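About Drukdale

Drukdale started as a repair bench for commercial dryers. These days we test machines that claim they can do chores, and we write up what we find for the laundries, small hotels and care homes that would have to pay for them. We don't sell robots and we take no commission from anyone who does.

Most of what reaches us is cloth work. Picking up a rag sounds like nothing until you ask a machine to do it, because a rag never has the same shape twice. Our rule is that a task has to be tried 100 times, on cloth we chose, before we'll print a word about it. A maker's video of one good fold counts for zero. We also work the same tasks by hand with gripper fingers, which teaches you fast how much your own fingertips were doing.
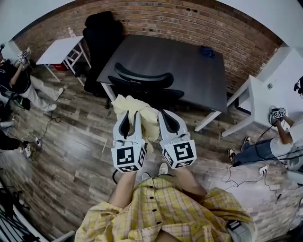
Lorne Gagnon thinks we are too hard on them. His view, which he has asked us to put on this page, is that a slow machine running all night still beats a pile left for the morning shift, and that a hotel with 50 rooms would forgive a crooked towel. We have printed it, and we still want to see the night shift go by without a person standing next to the thing.

So can they do chores yet? Some of them, in a tidy room, with somebody close by. Our Laizer trial ran to 900 attempts on kitchen cloths and we would not have left it alone for lunch. Sindia, our shop-floor series on sorting and wiping down, opens in March.

Last updated: January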